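Visit Report: Joduta Handling Laboratory, Sosville

Members of the Watard workplace safety group visited the Joduta laboratory in Sosville on June 22, 2023. The visit was arranged so that members could hear how the laboratory has dealt with a release fault on its two-arm bench, which sorts and moves household containers. 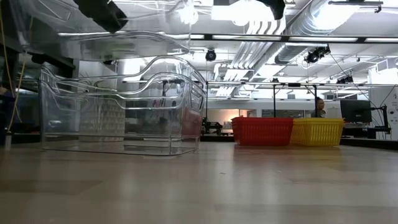 Nélida Aravena
Safety Liaison, Watard

The fault was first logged in February. During a lift of a clear plastic bin, one gripper received its open command while the bin was still well above the table, and the bin fell. No injury resulted. Staff then reviewed 1,792 recorded lifts and found the same early release in 22 of them.

Our host, Umut Kurtuluş, attributed the fault to the height estimate. Clear walls give the cameras little to work with, and the software at times took the tabletop for the rim of the bin. Coloured baskets had caused no trouble of this kind.

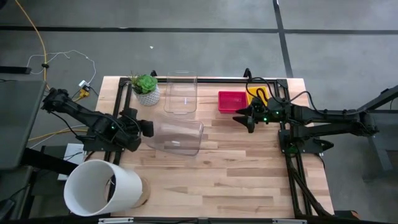
The two-arm bench at Joduta, with clear containers and coloured baskets on the table.

Members asked about access to the bench. Songül Çetinkaya explained that the written rule now requires both arms to be stopped before anyone reaches over the rails – a step that had earlier been left to the operator's judgement. Our group also raised the matter of cords on the floor near the bench, and the laboratory agreed to look at their routing.

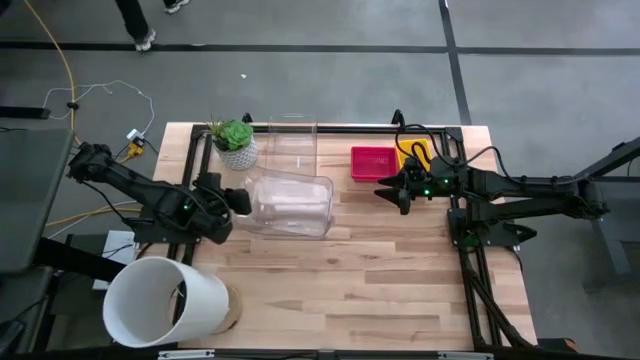 Matters to Follow Up

Joduta will send us its revised stop procedure and the results of a further 605 lifts using clear containers. Sem Verstraete will receive these for Watard and circulate them to members.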